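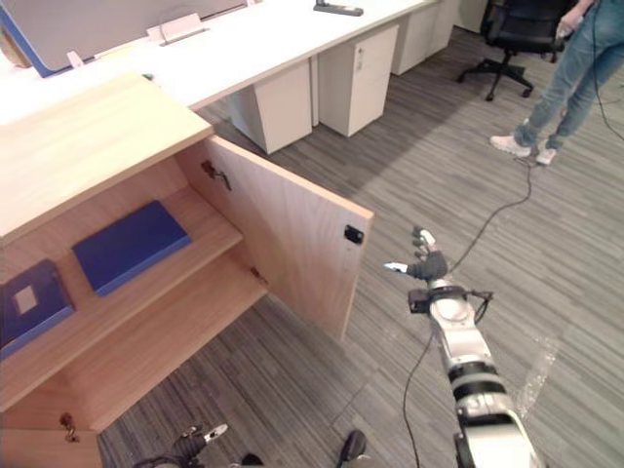
Main Ziltitz à quatre doigts et pouce
Mise en place, entretien courant et remplacement des pièces d'usure

Distribution et atelier : Druteck
Disponibilité : sur stock pour les pièces d'usure, sur commande pour la main complète (gauche ou droite)

Présentation

La Ziltitz est une main articulée montée en bout de bras, prévue pour la manipulation d'objets courants : poignées de meuble, classeurs, boîtes, outillage léger. Elle se fixe sur les bras équipés de la bride Didberg. Les autres brides demandent une pièce intermédiaire que nous usinons à l'atelier, sur plan ou d'après la pièce d'origine.

Cette page s'adresse aux personnes qui montent et entretiennent la main. Le réglage des trajectoires et la programmation des prises font l'objet d'une notice séparée, livrée avec la licence.

Contenu de la livraison

Main complète, côté gauche ou droit
Faisceau d'alimentation et de données
Jeu de vis de bride et rondelles frein
5 pulpes de rechange
Clé dynamométrique préréglée
Carnet d'entretien

Le gant et la manchette sont vendus séparément.

Montage sur le bras

Couper l'alimentation du bras et attendre l'extinction du voyant de la baie. Placer le bras en position de maintenance, avant-bras vers le bas, main pendante. Le poids de la main ne porte alors pas sur les vis pendant l'approche.

Nettoyer les deux faces de la bride avec un chiffon non pelucheux. Une trace de colle ou un copeau suffit à décaler l'axe de la main, et le défaut ne se voit qu'au moment de l'étalonnage. Présenter la main, engager le pion de centrage, puis serrer les vis en croix et en deux passes avec la clé fournie. Ne pas utiliser de visseuse.

Raccorder le connecteur de données avant le connecteur de puissance. Laisser au faisceau une boucle libre au poignet, assez large pour une rotation complète dans les deux sens. Un faisceau tendu est la première cause de panne que nous voyons revenir en atelier. Si un câble descend jusqu'au sol, le tenir à l'écart du passage des pieds du robot et des roulettes de chaises.

Remettre sous tension et lancer le cycle de référence. La main s'ouvre, se ferme, puis revient doigts tendus. Si un doigt s'arrête avant les autres, couper et vérifier le connecteur de données.

Contrôle visuel

Le contrôle des articulations se fait bras baissé, doigts vers le sol, hors tension. Dans cette position les chapes métalliques entre les deux segments de chaque doigt sont dégagées et l'on peut examiner les axes un par un sans retirer le gant. Passer l'ongle sur les flasques : un bord qui accroche signale une flasque pliée, à remplacer. Vérifier ensuite que le gant ne remonte pas dans les ouvertures d'où sortent les doigts. Un pli de tissu pris à cet endroit freine la flexion et finit par couper le textile.
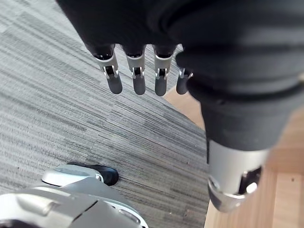 Le gant textile et la manchette se contrôlent en même temps que les doigts, le plus souvent sur une main laissée pendante. Commencer par le dos de la main, où les coutures travaillent le plus, et finir par le poignet. Le tissu noir du gant doit garder quelques plis souples sur la main au repos, comme ici ; tendu à plat, il est d'une taille trop petite et tire sur les doigts dès la fermeture. La manchette s'arrête au-dessus de la partie métallique de l'avant-bras, sans la recouvrir. Une manchette descendue trop bas se remonte à la main, robot arrêté.

Remplacement des pulpes

Les pulpes sont les pièces qui s'usent le plus vite. Les remplacer toutes les 2 000 prises, ou plus tôt si la surface devient brillante ou se fend. Sur les poignées métalliques étroites, la pulpe de l'index part en premier ; il est possible de ne changer que celle-ci.

Maintenir le segment distal entre deux doigts, tourner la pulpe d'un quart de tour et tirer dans l'axe. Ne pas faire levier sur la chape. Dépoussiérer le logement, enfoncer la pulpe neuve jusqu'au clic et refaire le cycle de référence. Ne mettre ni graisse ni silicone dans le logement.

Lavage du gant

Lavage à la main, eau tiède, savon neutre. Séchage à plat. Le sèche-linge rétrécit les coutures et un gant rétréci n'est pas repris en garantie. Prévoir deux gants par main pour ne pas immobiliser le robot.

Avant de remettre le gant, aspirer les fibres et les poussières autour de la base des doigts. Sur moquette le dépôt est plus rapide que sur parquet ou sur sol industriel, et l'intervalle de nettoyage est à réduire de moitié.

Défauts fréquents

Code 13 : effort anormal sur un doigt au repos. Retirer le gant et relancer le cycle. Si le code disparaît, le gant est en cause. S'il reste, contrôler l'axe de la chape.

Code 43 : perte de données au poignet. Contrôler la boucle du faisceau et le verrouillage du connecteur. Ne pas relancer plusieurs fois de suite sans avoir ouvert la manchette.

Jeu latéral d'un doigt : axe usé. Kit axe et flasques, remplacement possible sur site.

Pouce qui ne revient pas : ressort de rappel. Retour atelier obligatoire.

Pièces détachées

Jeu de pulpes complet
Kit axe et flasques, par doigt
Gant textile noir, main gauche ou droite
Manchette d'avant-bras
Faisceau de poignet
Pièce intermédiaire pour bride autre que Didberg (sur devis)

Les gants de la gamme Sangkhawat se montent aussi sur la Ziltitz, à condition de choisir la version à poignet long. La version courte laisse le connecteur à découvert.

Retour en atelier

Joindre le carnet d'entretien et le relevé des codes. Emballer la main doigts tendus, sans gant, dans la caisse d'origine. Les mains expédiées poing fermé arrivent souvent avec une flasque faussée, et la réparation est alors facturée. L'atelier est fermé aux réceptions la première quinzaine de septembre.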